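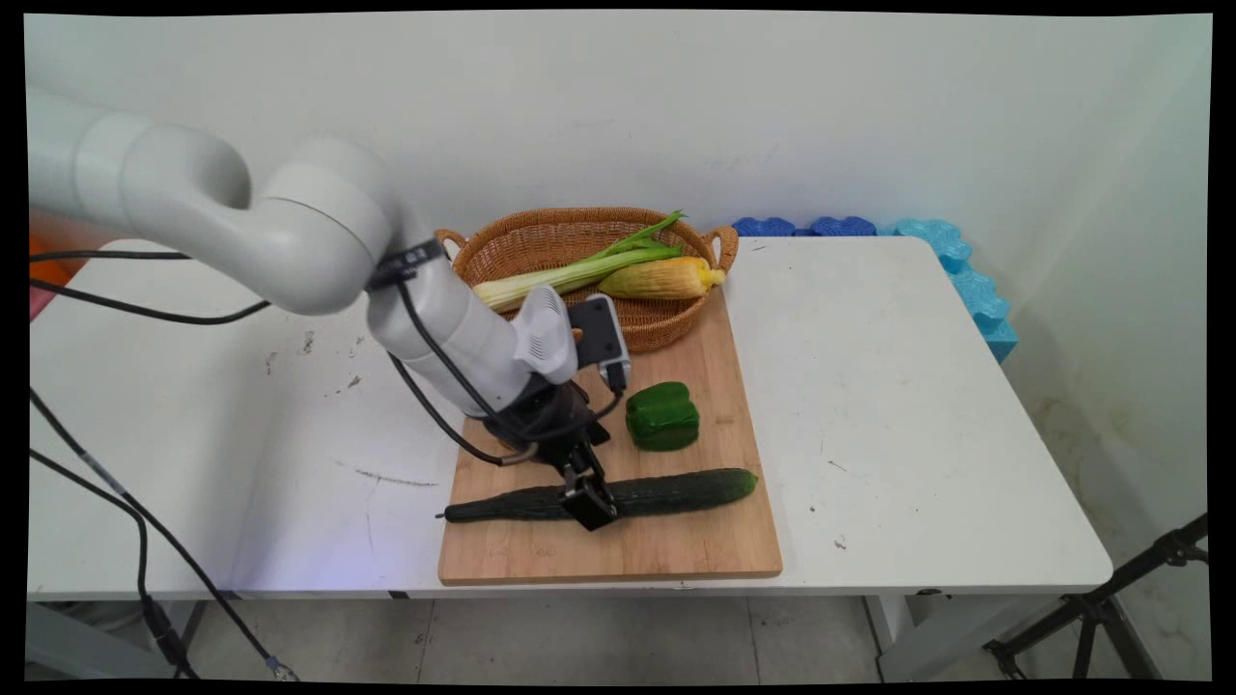 Cucumber on the board.

April 6, 2024

The window shuts in May and I have decided to have no opinions until then. I lasted until breakfast.

Llinos Llewellyn texted before I'd found my glasses. Demar wants out. Or Demar's agent wants out, and Demar would like to be left alone to practice corners. Her source is a man on the supporters' forum who was right once, years ago, about a backup goalkeeper, and has lived off it ever since. He says Lorkuvo have offered 525 thousand up front and another 128 if they stay up. The oddness of that second number is what convinced her. You don't make up a 128, she says. I think you'd make up exactly a 128.

I should be calm about this. Demar has been with us three seasons and for two of them I complained about him, loudly, from row G. He couldn't tackle. He fell over near things. Then in the fall he started scoring and I discovered I had always believed in him.

Went to the match. Nearly 1,000 of us, a good gate for a day with that wind. Yorath picked him to start, which the forum took as proof he's staying, and then took him off just after the hour, which the forum took as proof he's gone. He shook hands with everybody on the bench. Llinos gripped my sleeve and said that was a goodbye. I said it was a handshake. He also picked up a water bottle, if she wanted to read into that, and she did.

We drew 1-1. I notice I've put that in the middle of the page like it was the weather. Our goal was a header off somebody's shoulder and theirs was worse.

Yorath afterward, on the local radio, driving home: "He's our player and he's under contract." Every manager says it in the same voice, like a man reading you the terms on a rental car. He said it again when they asked about Skaletti, who apparently we are buying to replace the player we aren't selling. Skaletti is 31 and has had 5 clubs in as many years. Llinos has already found a video of his best goals. It is short and has very loud music.

Dinner was late and I ate most of it standing up, reloading the forum. Somebody saw Demar at a gas station on the highway, heading north. Lorkuvo is north. So is his mother's house, and so is the big furniture store, and I pointed this out under my own name and was called naive by a person whose picture is a dog in a scarf.

Llinos just now: "Skaletti's agent has liked a post."

I asked which post. Still waiting — it's gone eleven and I have the phone face up on the blanket.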